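Zaltau grasp study: frequently asked questions

Answers to questions we receive on the simulated grasping work. Maintained by Josée Friesen and Chi-keung Cheung. 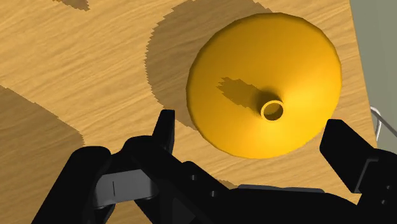 What does the study measure?

How well a grasp policy trained only in simulation holds up when the object shape changes and the rest of the setup stays the same. The policy sees a color image from a camera on the wrist and outputs a gripper pose and a close command. It gets no depth input and no object model.

How large is the dataset?

1410 episodes for training and 480 held out for evaluation. Each episode is one attempt on one object. The held-out episodes use 124 object meshes that do not appear in training. The split is by mesh, so two scaled copies of the same mesh are always on the same side.

What counts as a success?

The object must leave the table and stay between the fingers until the arm reaches the hold pose. An object that slips during the hold is a failure, even if it was lifted cleanly. Episodes that end in a joint limit are also failures. In version 1 they were dropped, which made the numbers look better than they were. Do not compare version 1 and version 2 results directly.

Why are wide, shallow objects reported separately?

They are the hardest group. A lid, a funnel or a dish can be close to the full opening of the fingers, and the rim sits low on the table. A small error in the lateral position puts one fingertip on top of the rim. The policy then closes on nothing or tips the object. When the object has a raised feature near the middle, such as a tube or knob, a second grasp is available there. The baseline seldom selects it. The version 2 policy selects it more often, but we have not separated the effect of the new loss from the effect of the larger training set.

The shadows have stair-stepped edges. Is this a bug?

No. Shadows come from a shadow map at a fixed, low resolution, and the steps are the texels of that map. We kept the setting because a higher resolution slowed rendering on the training nodes. Uchenna Aliyu retrained the policy with smooth shadows and evaluated both versions on both shadow types. The difference was within the spread between random seeds.

Some round objects have visibly straight rim segments. Does this affect contact?

It can. The visual mesh is simplified before import, and the collision mesh is a convex decomposition made from the simplified version. Contact normals near a rim are therefore constant along each segment and jump at the corners. We have seen objects rotate a little during closing for this reason. If you need better contacts, rebuild the collision meshes from the source files with the script in the Jandel repository.

Is the wood grain randomized?

Yes. Table texture, texture rotation and light direction are drawn once per episode. Object color is drawn from a fixed list. Gripper color is not randomized, and we do not recommend adding it without retraining.

Can I use a different gripper?

The policy assumes two fingers and a symmetric close. Swapping the gripper model changes a large part of the wrist image, and success drops sharply without fine-tuning. Solange Tremblay has a configuration for the Turcotte hand, available on request. It has not been run on the full evaluation set.

Has the policy been tested on hardware?

Only in a short trial in July, with too few attempts to report a rate. Results on hardware will be released separately.

My success rate is lower than the published one. What should I check?

First the physics time step, then the friction value on the finger pads. Version 2 of the simulator package changed the default for both. Also confirm that the wrist camera is attached to the palm link and not to the last arm link.

Where do I report an error?

Open an issue in the Hukport tracker with the episode number, the seed and the package version. Reports without a seed cannot be reproduced and will be closed.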